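Chapter 8
Selling the Game Before It Ships

A game starts earning money long before release day. Publishers take orders early, and stores use those orders to decide how many copies to stock. This chapter follows one title, Tretham, from its announcement in January to launch.

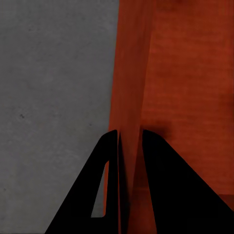 Figure 8.1 Computer-rendered surfaces, one gray and one reddish-orange.

The publisher, Trultent, offered two editions. The standard one cost 40 dollars. The other added a soundtrack and a map – sold only through the Retamal chain. Over 19 percent of early buyers chose it. Section 8.1 looks at why.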